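Thread: How many dishwasher demos before it stops getting worse?
Board: Household tasks / Data collection
Posts in thread: 10

tinerack
Posted 01/04/2023

We are collecting teleoperated demonstrations of unloading and loading a dishwasher with a humanoid. Two arms, five-fingered hands, head camera plus a wrist camera on each side. The policy is trained from scratch on our own data.

We have 54 good episodes so far. With the first 32 the policy could reach for a plate in the lower rack and close on it most of the time. After we added the rest it got worse. It now stops short of the plate and hangs there. Same training settings, same machine, same kitchen.

Two people drive. Morenike Edet did the first batch and I did most of the second. We both follow the same task sheet. Does anybody have a rule for how many episodes this kind of task needs? Our manager at Hondia wants a number.

sulk_and_servo
I would look at the operators before I looked at the count. If Morenike goes in from above and you come in from the side, the model sees two answers to the same question and picks something in the middle. The middle is usually hanging in the air.

Rurkent_Dan
Disagree, at least as the first guess. We had three drivers on a drawer task and mixed them freely, and the policy was better for it. One driver gives you one person's habits. My guess is you simply don't have enough. Our dish work started to settle near 2000 episodes and I wouldn't judge anything before that.

tinerack
2000 is not going to happen with two people and one robot. At our pace that takes us past September.

I checked the approach directions. Morenike does come in more from above. From the wrist camera that means the fingers take up a lot of the view at the moment that matters, and the plates are down under them between the tines.

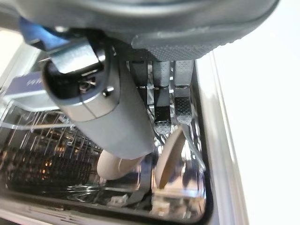

Should failed grasps be kept in the training set?

Keep them if the operator recovers and finishes the task, and drop them if the episode ends on the failure. Recoveries show the model what to do after a miss. Label them so you can train with and without them and compare.

sulk_and_servo
Going back to the view from the wrist. Does your policy get the head camera at full resolution, or are you shrinking everything to the same size? Thin plates standing on edge nearly vanish when you scale the head image down. Then the policy leans on the wrist camera, and the wrist camera is looking at fingers.

tinerack
Everything is shrunk to the same size. I had not thought of that as a problem.

sveva_g
Sveva Grasso here, I run collection for a small group working on the Lockyer kitchen set. Some things from our notes that may save you time.

Write down how an episode starts. Ours began anywhere the last one ended, and it took us weeks to see it. Now the arms go to one of 3 start poses and the operator waits for a beep.

Cut the idle time at the beginning and end. If the operator sits still for a few seconds deciding what to do, the model learns to sit still. This would be my first guess for your hanging problem, before operators and before count. Look at your second batch and see how long you pause above the rack.

Move the dishes between episodes. Different slots, different spacing, rack not always pulled out to the same point.

Rurkent_Dan
The idle time point is a good one. I still say more data. Trimming 54 episodes gives you 54 shorter episodes.

sulk_and_servo
It also gives you a policy that isn't being taught to stop. He can do that this afternoon and it costs nothing. Collecting another thousand costs a lot, and if they all have the same pause in them he'll have a very well trained pause.

tinerack
I went through my batch. There is a pause in nearly every one of mine, right before the hand closes. I was waiting on the video delay. Morenike's have hardly any. So Sveva is right about that and sulk_and_servo is half right about the operators - we do differ, but the pause looks like a bigger difference than the direction.

One more question. We have also started on episodes that use both hands, one at the rack and one holding something else over by the counter. Do people record those as a separate task or put them in with the rest? I attached a view from one of them.
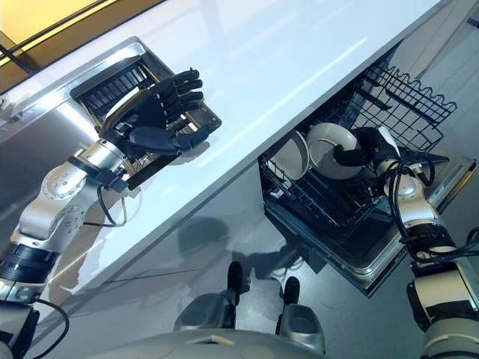

Head view, left hand on the grill tray, right hand at the second plate in the lower rack.

sveva_g
Separate task, with its own label and its own sheet. You can always merge later. Splitting a merged set by hand is miserable work. Also note which hand is supposed to finish first, or the two of you will each pick a different order.

Rurkent_Dan
I'd put them in together. If the label is a text prompt the model can sort it out, and the plate part of the motion is shared. With a set this small you can't afford to divide it.

sveva_g
With a text prompt, sure. He said trained from scratch and didn't mention prompts.

tinerack
No prompts. Separate it is, for now.

Plan for this week: trim the pauses out of all 54, retrain, and test it on the same plates as before. If it still hangs I'll raise the head camera resolution and run it again. One change at a time. Morenike is rewriting the task sheet so it says where the hand comes in from and what to do when the video lags.

sulk_and_servo
Do fix the lag too if you can. We moved the operator station off the shared wireless and onto a cable and most of ours went away.

tinerack
We are on the shared wireless. Ordering a cable.

Sulludine_fw
Check the timestamps while you're in there. If the video was late for the operator, make sure the recorder isn't also saving late frames next to on-time joint positions. We had that for a month. Trimming won't help with it, you have to shift the streams and export again.

tinerack
Will check before I retrain. The recorder stamps frames when they arrive, so I have a bad feeling about it.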